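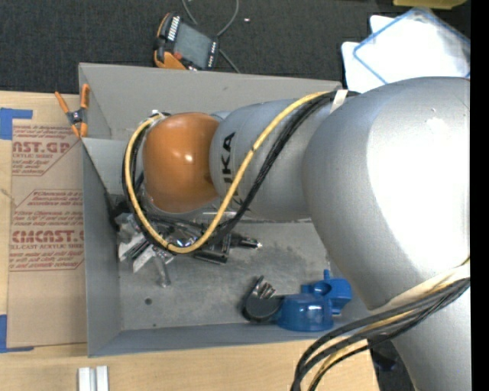 By Taner Akgül
Club Advisor and Newsletter Contributor

Robotics Club Closes Out Its Bin Project at the Allano Workshop

2020-05-29

It has been a long spring for the robotics club, and I am very happy to say that the bin project, the one many of you have been asking me about since the winter open house, has reached its final stage. The students have been working with the big KUKA arm at the Allano workshop, and their job has been to get it to reach into a gray metal bin, find a part, and bring it out again without knocking anything around (a task that sounds like five minutes of work until you sit down and try to write the program for it).

The project goes by the name Hosomo, which the students picked themselves early on and which has stuck so firmly that I have stopped trying to remember what we called it before. There are two teams. One looks after the tool at the end of the arm and all the cables that go with it, and the other writes the motion program and keeps the log. In practice they spend half their time leaning over each other's shoulders, and I have never minded that one bit.

Anyone who has worked near a robot of this size knows that the cables have a mind of their own. Ours has a fat yellow one and a bundle of black ones that follow the forearm and swing in a big loop under the orange wrist, and a good part of April went into arguing over how much slack to leave in that loop. Too little and the wrist cannot turn the way the program wants. Too much and the loop hangs down where the tool needs to be. The cable team tried it one way, then another, then went back to nearly what they had at the start, and they wrote up every change, for which next year's group will be very grateful.

The bin itself has been through plenty by now. Its floor is scuffed and smudged all over, and I have grown rather fond of it. A spring clamp with orange handles sits at one corner, and the tabletop beside it has a sheet of acrylic, still in its printed paper, with blue tape along its left side. I mention these things for the parents, who like to know what the place looks like. The teach pendant, for those who have not met one, is the handheld box used to move the arm by hand and save positions, and every member of the club has had a turn with it this year, including a few who told me in the fall that they would only ever want to write code.

The students set themselves a goal of 407 trial picks before the end of the term, a number that came out of a long discussion I was not invited to. When I last looked at the log they had reached 222, so there is some way to go, but the pace has picked up a great deal now that the approach path has been cleaned up. The old path brought the tool in at a slant and made everybody nervous near the left wall. The new one comes in from higher up and slows down well before the bottom of the bin. It takes a few seconds longer and we are all sleeping better.

The trickiest parts have been the ones with a round, shiny body, like the blue plastic piece the students keep coming back to. A flat part gives you something to aim for. A dome gives you very little, and the motion team has been testing four different ways of coming at it. I will not spoil their report by saying which one I am rooting for.

Our thanks go to Polat, who lent us the workbench tools, and to the staff at Trolon, who read through the students' safety plan line by line and sent it back with more notes than any homework I have ever graded. The students groaned, fixed every item, and then asked if they could send the next one too!

A written report will be handed out at the next club meeting, with the full log attached for anyone who enjoys that kind of thing (I do). The teams also plan to show the program step by step for families and to let younger students try planning a path on paper. New members are welcome at any point in the year and do not need any background in programming or machines. If you would like to join or just stop in for a look, leave a note for me at the front desk and I will write back as soon as I can.

Filed under: Clubs & Activities | Robotics | Student Projects

Contact Us | Copyright 2020 Allano. All rights reserved. | Back to top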